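Push-Button Control Station, Stokton Line
Progress report to Damisari
Prepared by Sosent, August 14, 2021

1. Status
Assembly of the first station is complete. The enclosure has a light grey lid on a black base. Indicator colours follow the panel schedule agreed with Jin: red, amber, green, dark red. Bench work this period covered lamp output and bezel seating.
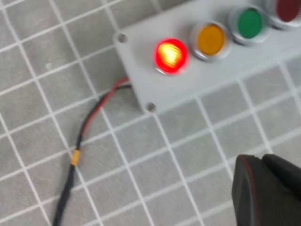

Bianka Kocsis asked whether the two reds could be confused by an operator when neither lamp is lit, and requested that engraved labels be priced before the lid drawing is frozen. The labels are now item 4 on the change list.

2. Wiring
The supply lead leaves the enclosure at the left end. Strain relief at that point is under review, as the present arrangement leaves a short length of the inner conductors exposed.
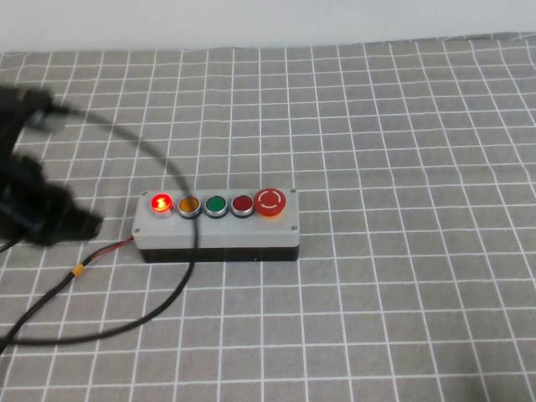

A moulded gland has been quoted and would add 26 grams to the unit. Fitting it requires a larger entry hole in the base but no alteration to the lid.

3. Panel layout
Spacing of the four flush buttons is unchanged from the previous drawing. The emergency stop stays at the right end, raised above the rest of the row.

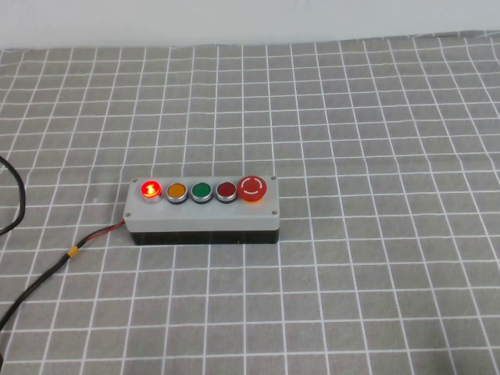 Figure 3. Control station, first button illuminated.

4. Enclosure
The switch endurance program stands at 1094 of the planned operations per button. Lid screws are to be re-torqued after every 100 operations and the values logged. Sourcing of the base moulding remains open; a second supplier has been asked for samples.
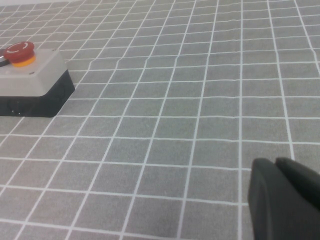 Figure 4. Grey lid and black base, right-hand part.

5. Next period
Gland trial, label pricing, and issue of the revised lid drawing to Damisari for comment.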